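Kendus Quilted Mattress Pad
Esberg Home / Bedding / Mattress pads and toppers

A padded layer that goes between the mattress and the sheet. It softens a firm mattress, takes the wear that would otherwise go into the mattress cover, and rolls up when you need the bed clear for changing or airing.

The Kendus pad is quilted all over so the filling stays put. It has a trimmed edge on all sides and no elastic skirt, so it can be used on a mattress, a daybed or straight on the floor with a blanket on top. Corner straps are sold separately under the Bellamy name and fit all sizes.

Sizes
Single, 100 x 200 cm
Small double, 120 x 200 cm
Double, 150 x 200 cm

Measure the top of the mattress before ordering. The pad should sit level with the edge or just inside it. A pad that hangs over will ruck up under a fitted sheet.

Materials
Cover: brushed polyester, printed one side
Filling: hollow-fibre polyester
Edge: woven trim, double stitched
Thickness: 3 cm when new. Expect it to settle a little in the first month.

Patterns
Plain grey, plain oatmeal, narrow stripe, and a range of printed covers. Prints are cut from a continuous roll, so the position of the pattern varies from one pad to the next. We can't match a particular section of a print. The reverse is plain on every version.

Putting it on the bed
Strip the bed down to the mattress. Stand the roll at one side with the loose end underneath, line up the edge with the side of the mattress and unroll across. Smooth from the middle outwards. Fit the straps if you are using them, then put the sheet over. On a bed that stands against a wall, start from the wall side and work towards yourself.

The pad comes compressed in a bag. Open it the same day if you can and leave it flat for 12 hours before judging the thickness. Creases from packing drop out with use.

Storing it
Roll it, don't fold it. Folding puts a hard line across the quilting, and the filling thins out along that line. Roll with the printed side outwards, tie loosely with two lengths of tape and keep it somewhere dry. Please don't use a vacuum bag for more than a few weeks.

Care
Single: machine wash at 30 degrees in a drum of 9 kg or larger.
Small double and double: launderette machine or hand wash in the bath.
Wash separately the first time. Darker trims can release some colour.
Do not bleach. Do not iron. Dry flat or over two lines, turning once.
Shake out well before putting back on the bed.

Delivery and returns
Sent from our Prudport warehouse, usually within 3 working days. Unused pads can be returned within 30 days in the original bag. For hygiene reasons we can't take back a pad that has been slept on unless it is faulty.

Questions we are often asked
Can I use it with an electric blanket? Yes, with the blanket on top of the pad and under the sheet. Follow the blanket maker's instructions.
Is it waterproof? No. Use a waterproof protector over the pad.
Can it be cut to size? No. Cutting through the trim will let the filling out.

Page last updated 10 January 2020
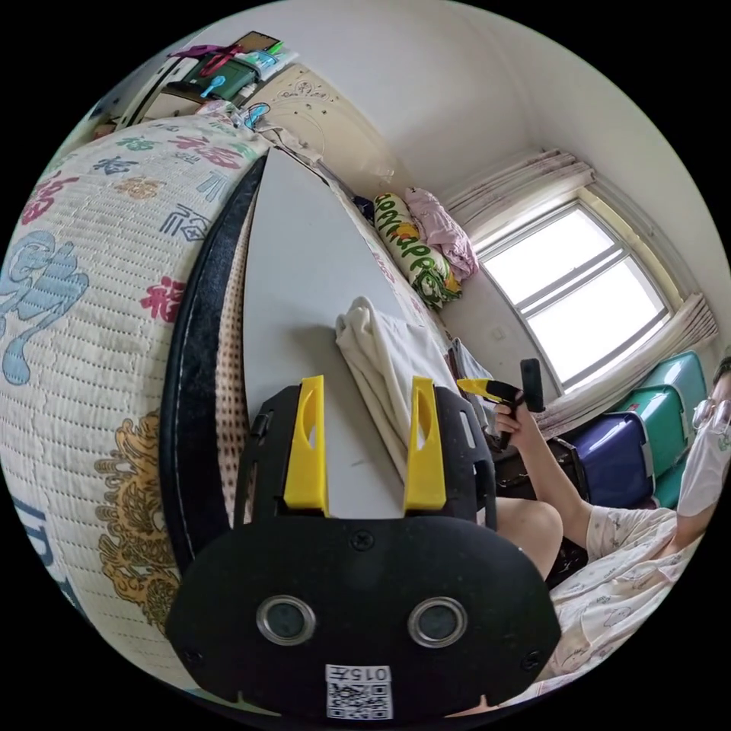

Quilted pad with a cream printed cover and black trim, rolled to the side of a bed with a light grey sheet.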